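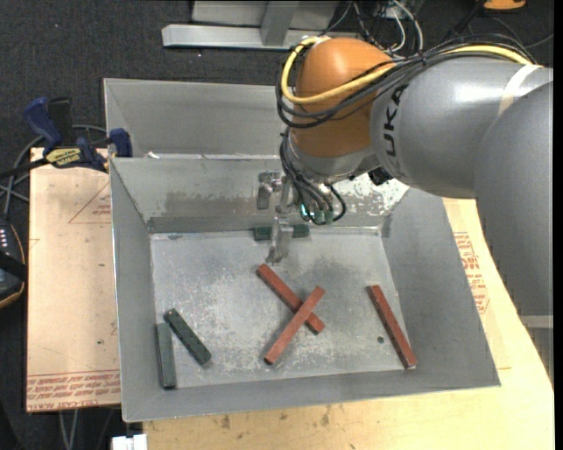 Slide 1. The arm over the bin, six blocks, two of them crossed.

Workshop Talks / Speaker Notes
Roos Verschueren | November
2 comments | 24 shares

Start with the bin. Let people look before saying anything. Then ask who would pay for this.

My position up front: I helped build it and I am still not sold. Tekle Kassa is, and he gets the second half, so save the arguments for him.

What it has to do: pick a block out of the bin, put it in the next bin, go again. A kid does this for a cookie. We have been at it since spring in a shared shop, on a table that was meant for glue-ups.

Point at the crossed pair near the middle. The red-brown block on its own by the right wall is what demo videos show you. The crossed ones are the job. Grab the lower one and you are lifting two, or you are dragging one across sheet metal and hoping.

Point at the cables. Everybody budgets for the arm. Ask for a show of hands on who budgets for hose and cable routing. Wait. Mine was a line that said "misc."

Sloped walls - mention these. A block lying against a wall gives the finger only one good side. Tekle wanted to change the bin. I said a customer won't change theirs. We still disagree.

Clamp: yes, it's a bar clamp. Base plates cost money and the bin needs to come off by 6 for the woodworkers.

Numbers, say them slowly. Our best run was 100 picks without a hand in the bin. We tried 325 before we got it. I have seen the Flinow pitch and the Hanier pitch, and both quote a best run. Ask them for the other one.

If someone brings up Wisus: their planner is fine, we use it, it does not know what a block weighs.

Skip the bit on lighting if we're past 20 minutes.

Hand over to Tekle. He'll say it's nearly there - he said so in spring too. Questions after him, and leave the slide up.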